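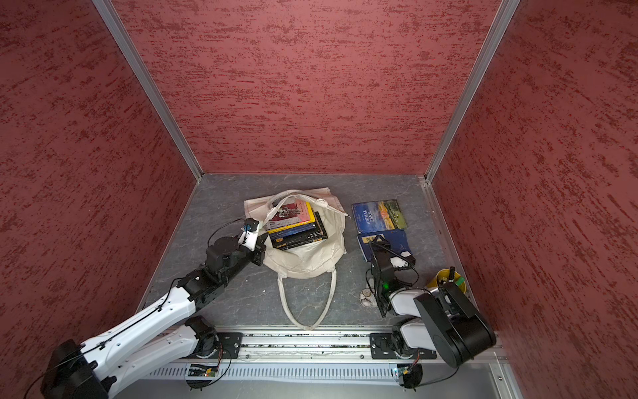
Bag station, Tuesday. Off-white canvas tote with stacked books in the mouth; Animal Farm and one navy-covered book flat on the surface to the right.

JARWOOD BOOK LOANS
Bag Packing Station and Tote Inspection Checklist

Inspector: Jae-in Hwang
Second check: Erasto Wanyama
Period: July
Bags in service: 24
Titles allocated to bags: 128
Result codes: P (pass), C (pass with comment), F (fail, withdraw or correct before use), N/A

Section 1. Work surface and surroundings

1.1 Surface level, no lifting edges or chips that could catch cloth. P

1.2 Surface clean and dry to the touch. P
Comment: Wiped with a damp cloth and dried before the check. The gray veined pattern hides pencil dust and light marks, so inspect by hand as well as by eye.

1.3 Surface not slippery under a loaded bag. C
Comment: A loaded tote slides when pulled by one handle. Acceptable if the bag is held at the base during loading. Altıntaş mat to be tried under the bag next period.

1.4 Frame posts free of sharp edges at working height. P

1.5 Wall finish intact, no loose material. C
Comment: Finish is rough on the back and both sides. Books pushed hard against it will scuff at the corners. Keep a hand's width between stock and wall.

1.6 Small open containers kept away from books. C
Comment: Yellow cup standing near the right wall, with a thin stick-like item in it. It is clear of the books on the surface and may stay where it is. No liquids in any cup at this station. If the packer needs more room on the right, move the cup first.

1.7 Lighting sufficient to read a spine label without lifting the book. P

Section 2. Tote, empty condition

2.1 Both handles attached, stitching complete at all attachment points. P for 23 bags, F for one
Comment: Bag 9 has a broken cross-stitch at one attachment point. The handle held under a steady pull, but the remaining thread is worn. Withdrawn and passed to Gaspard Ferrand for repair. Do not return to service on a knot alone.

2.2 Side and base seams closed. P

2.3 Canvas free of holes, thin areas and stiff patches. C
Comment: Creasing is normal and is not a defect. Bag 8 has a stiff patch at the base, probably adhesive. Washed once, no change. Monitor.

2.4 Interior free of staples, clips and loose paper. P
Comment: Turn each bag inside out for this item. Two paper clips were removed.

2.5 Bag number legible. C
Comment: Four numbers faded. Re-mark with the Didik laundry pen and leave overnight before packing.

Section 3. Loading

3.1 Bag opened fully before the first book goes in. P

3.2 Handles clear of the mouth. C
Comment: One handle lay back over the top of the bag and the other ran forward in a long loop, finishing near the front rail. The mouth was usable. The forward loop should be laid to the side of the bag, where a sleeve or a passing hand will not pull it. Same comment was made last period.

3.3 Largest and heaviest books placed first. P

3.4 Stack sits flat. C
Comment: Stack was at a slight tilt in the mouth of the bag. A tilted stack puts the lower corner of each cover against the canvas and wears it. Lower the stack until it meets the base, then square it with both hands. Do not shake the bag to settle the contents.

3.5 Paperbacks protected from hard covers. C
Comment: Animal Farm is a paperback and should go in flat, cover to cover with its neighbor. Do not slide it down the side of the stack. The lower corner folds.

3.6 Books waiting to be packed do not overlap. F, corrected
Comment: The navy book at the front was slightly over the edge of the paperback behind it. Separated. Overlapped books are easily picked up together and then counted as one at item 4.2.

3.7 No book above the line of the rim when packing is finished. P

3.8 Loaded bag can be lifted by both handles with one hand. P
Comment: Checked on the Zesten scale as well as by hand. All packed bags were under the station limit. If a bag is over, remove the top title and amend the contents card.

Section 4. Contents and records

4.1 Contents card present and matches the bag number. P for 22 bags, F for two
Comment: Cards for bags 14 and 17 were exchanged. Corrected during the check.

4.2 Titles in the bag match the card. C
Comment: Spines with gold lettering on black or navy are slow to read from above. The packer had relied on color. Read the title, then tick it.

4.3 Covers and spines sound. C
Comment: Three titles with lifting laminate, all usable. Dorian Baudry has the list. No loose pages found.

4.4 No foreign matter between pages. P
Comment: Fan each book once, spine up, over the surface. Bookmarks go in the returns tray.

4.5 Titles accounted for against the allocation. C
Comment: 127 located. The missing title is on loan by itself and should be entered on the single loans sheet. Rajitha Ranasinghe to confirm.

Section 5. Storage and carrying

5.1 Packed bags stored upright, one deep, on the lower shelf. P

5.2 Handles folded inward on the shelf. F
Comment: Six bags had a handle hanging over the shelf edge into the walkway. Trip and pull hazard. Corrected on the day. The shelf label should say so in plain words, at eye level.

5.3 Walkway between station and shelf clear. P

5.4 No more than two bags carried per person, one in each hand. P
Comment: Observed over a full changeover.

Actions

A1. Bag 9, handle repair and retest. Ferrand. Before next issue.
A2. Re-mark four faded bag numbers. Hwang.
A3. Trial non-slip mat at the packing position. Wanyama.
A4. Shelf label for folded handles. Wanyama.
A5. Confirm single loan entry for the missing title. Ranasinghe.
A6. Recheck lifting laminate on three titles. Baudry. If lifting has passed the hinge, withdraw for re-covering.

Second check comments (E. Wanyama)

Agree with all results except 1.3, which I would have failed. A bag that moves when one handle is pulled will reach the front rail before the packer has let go of the books. Left at C on the condition that A3 is done first.

Item 3.2 has now been raised in two periods. Suggest adding it to the packer's start-of-shift list, after the surface wipe.

Station released for use. Bag 9 excluded.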